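4.2 Open-day demonstration

The simulated kitchen was shown to visitors at the Ulley open day on 8th July. Our aim was to find out what people with no background in robotics would notice when they watched a pick-and-place task, and which of those things our own scoring sheet left out. The setup was the one used for the trials in Section 3, with the same refrigerator model and the same arm. The Cletik planner ran on a single workstation, and its output was rendered on a wall display at the front of the room.

A total of 119 visitors took part, in groups of no more than 12. Each group had a session of 15 minutes. The presenter (the second author, or M. Lysenko when two sessions overlapped) read a short script, started the run and then said nothing until the arm had stopped. Visitors were given a card and asked to write down any moment at which they thought the arm was about to fail. They were not told what the arm was meant to pick up. This differs from the pilot held at Burcombe in May, where the target was named at the start and most of the comments dealt with whether the right item had been chosen.

The refrigerator was chosen as the work area in preference to the open counter used in earlier demonstrations. An open door limits the paths by which the arm can enter, and the shelves and drawers limit how far the hand can turn once it is inside. Both limits are easy to see from a distance. 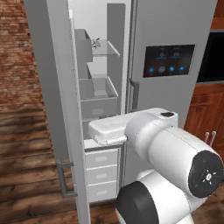 Clearance between the hand and the closed door was the subject that came up most often on the cards. Visitors tended to mark a likely failure earlier than the planner's own collision margin would suggest. We take this to mean that the margin, though safe in the model, looks too small to a person watching. Bravo raised the same point during internal review, and the default margin has been widened in the current release.

Sessions were run from two virtual viewpoints. The first was placed close to the refrigerator. The second was further back and showed the mounting base of the arm as well as the cabinets beside the refrigerator. The viewpoint was fixed for the whole of a session and alternated between groups.

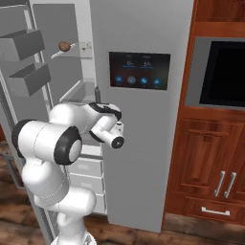 Figure 3. Simulated kitchen used in the open-day sessions, with the arm at the open refrigerator.

Groups given the wider view wrote more about the elbow and less about the hand. Several cards asked why the arm did not take a shorter path, a question that did not arise in the close view. The planner treats the open door as a fixed obstacle and does not consider moving it, so some shorter paths are ruled out from the start. Hajji and Arroyo coded the cards separately and settled differences by discussion. The coding guide is given in Appendix B.

Two limits should be noted. The visitors had chosen to attend and cannot be taken as a sample of the public. The render was also capped at a low frame rate to avoid stalls on the workstation, and a small number of cards describe the motion as jerky. These cards were kept in the data but were left out of the counts in Table 4.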